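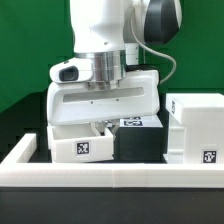 Figure 9. Tabletop with a white border, green backdrop behind.

Section 4: Setting Up a Tabletop Backdrop

The instructions in this section cover the Hedgegaard-pattern clamp stand and the green cloth supplied with the Dokcombe backdrop kit. If you bought the cloth alone, skip to step 6. Lighting is covered in Section 5.

Before you start

Choose a table that does not rock. It should stand far enough from the wall that you can walk behind it. Clear the floor where the stand feet will go and roll up any rug.

You will need:
2 upright poles
1 crossbar in two halves
1 green cloth, 200 cm wide
Spring clamps (bag C)
A steam iron or hand steamer (not supplied)

CAUTION: The crossbar halves are spring loaded when packed. Keep your face away from the open end while you take off the strap.

Putting up the stand

1. Open the legs of each pole until the brace is level. Tighten the lower knob by hand. Do not use pliers.

2. Set the poles behind the table, one past each end. Leave the upper knobs loose for now.

3. Push the crossbar halves together until the button clicks. Pull on both ends to check that the button has seated.

4. Lift the crossbar onto the two pins at the top of the poles. The pins are short, and with the 259 crossbar (older kits) you will have to turn the bar a quarter turn before it drops down. On newer kits it goes straight on.

5. Raise each pole a little at a time, going back and forth between the two sides. If you raise one side all the way first, the bar will slip off its pin. Tighten the upper knobs.

NOTE: If you are working alone, set the poles to full height first and put the crossbar up from a step stool.

Hanging the cloth

6. Iron the cloth on the back, on the cotton setting. The front has a brushed surface that turns shiny if the iron touches it, and the shine does not come out.

7. Thread the crossbar through the sleeve, or, if your cloth has no sleeve, fold the top edge over the bar and clamp it at both ends and in the middle.

8. Let the cloth hang for nearly 2 hours before use. Most of the remaining creases will drop out. Go over any that are left with the steamer, holding it a hand's width away.

9. Pull the sides of the cloth outward and clamp them to the poles. Start at the top and work down. Stop pulling when the surface is flat. Pulling harder than that makes ripples that fan out from each clamp.

Checking for shadows and color spill

Place something pale on the table and look at its edges from where the camera will be. A green tint along the edges means the table is too close to the cloth. Move the table forward and look again.

Dark patches on the cloth are usually shadows from the table lamp. Raise the lamp or turn it further to the side. Check again after dark if the room has a window, as daylight can hide a shadow that shows up clearly in the evening.

CAUTION: Keep lamps with bare bulbs well away from the cloth. It is not fire rated.

Problems

The cloth sags in the middle. The crossbar button has not seated. Take the bar down and repeat step 3.

The stand leans forward. Turn each pole so that one leg points toward the table, and hang a sandbag on the rear leg.

The green looks gray on screen. Set the white balance by hand, using a plain sheet of paper under the same lamps. Automatic settings tend to drift when most of the picture is one color.

Packing away

Roll the cloth around the cardboard tube with the front facing in. Do not fold it. Loosen all knobs before closing the legs, and put the clamps back in bag C.

Section text by Cristóvão Ramalho. Revised in June for the new crossbar.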